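4. Setting up your wallet and making a first payment

This section covers the Rilline desktop wallet. You need an account name, a printer or a pen, and a computer that other people do not share.

4.1 Create the wallet

1. Open Rilline and choose New wallet.
2. Type a name for it. The name is stored on your computer only and can be changed later.
3. Choose a password of at least 17 characters. Spaces are allowed.
4. Write down the recovery words in the order shown, then press Continue.
5. Enter the words again when asked. If one is wrong, Rilline goes back to step 4 and shows the same list.

Caution: Anyone with your recovery words can spend your coins. Do not keep them in an email, a photo or a notes app. Rilline cannot reset them for you. 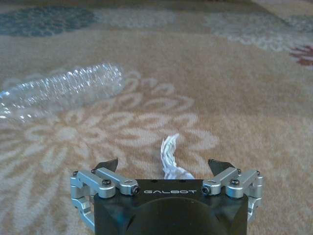
4.2 Connect to the network

1. Go to Settings, then Network.
2. Leave the server set to Erkia unless you run your own. Own servers use port 753 by default.
3. Wait for the bar at the foot of the window to turn green. The first sync can take a few hours on a slow line – you can close the window and it will carry on where it left off.

Note: Your balance reads zero until the sync has finished. Coins sent to you in the meantime are not lost.

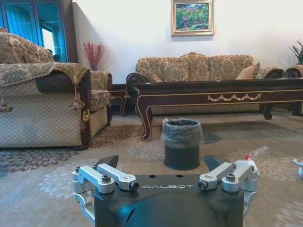
Galbot gripper, black housing with silver finger linkages.

4.3 Receive and send

1. Press Receive and copy the address. Use a new address for each person who pays you.
2. To send, press Send and paste the other person's address. Check the first and last six characters by eye.
3. Enter the amount. Payments over 200 coins need the password twice.
4. Pick a fee. Low is fine if the payment can wait until the next day.
5. Press Confirm. A payment shows as Pending until it has 2 confirmations.

Caution: A confirmed payment cannot be called back. Send a small amount first if the address is new to you.

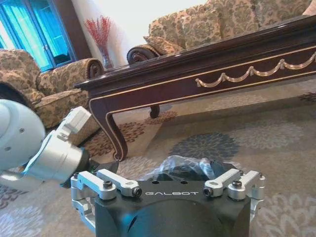 4.4 Back up the wallet file

1. Close any open payments.
2. Choose File, then Save backup, and pick a USB stick.
3. Label the stick with the month and the wallet name.

The backup holds your labels and contacts as well as your keys. Make a fresh one after adding contacts. To restore from a backup, see section 7.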